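Progress report to the Nenstead fund, 10/05/2025

Household chores, second period. The arm logged 3,361 attempts at Standcombe, of which 2,551 were completed without a person stepping in. Rigid items are close to routine. Bags and soft goods are slow, and folding has not been started.

Spending is on plan. The Kadrić contract for spare fingers was renewed.

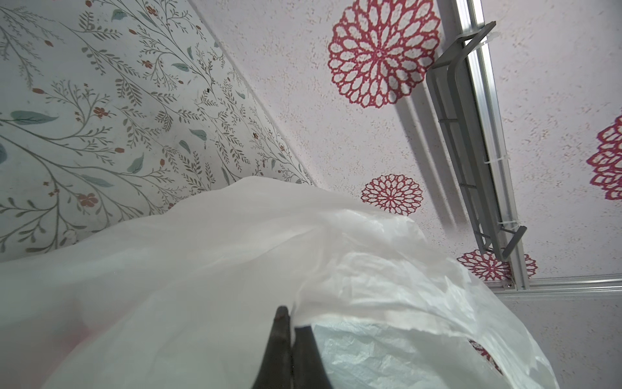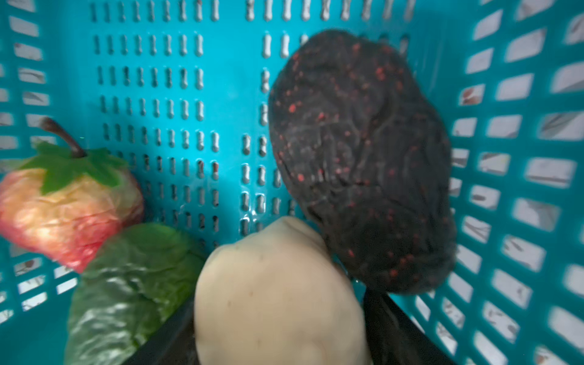 Unpacking and sorting groceries is the chore we expect to finish first. Most failures come when soft items lie against each other, as the beige piece and the dark speckled one do in the teal basket. Thin plastic bags remain the other weak point. We plan 200 more bag trials before the Hultstead visit in November, and ask for 8 extra days of bench time.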